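**Visiting the Plositz studio: common questions**

Last revised 5th April. Terms apply to the Skelledstead site only.

**Is the building open to the public?**
Yes, by booked tour. Each tour takes 40 minutes and is limited to 10 people. There are no tours in July.

**Who designed the conversion?**
Zoltidel, the practice that now occupies the upper level. The original shell was a seed store, built on a grid of 5 metre bays.

**Why are there so few internal walls?**
The roof load is carried by 34 perimeter columns. Partitions are therefore non-structural and were left out of the work areas. 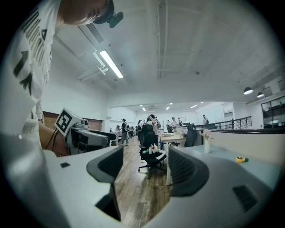
*Open-plan office with wooden floor.*

**Can I obtain drawings?**
Plans and sections are held in the Tsegaye reading room at a scale of 1:100. Copies may be ordered at the desk. The structural calculations are not released.

**Is step-free access available?**
Yes, from the yard entrance. The mezzanine is reached by stairs only.

**May I sketch or take measurements?**
Sketching is permitted throughout. Measuring requires written consent, requested at the time of booking.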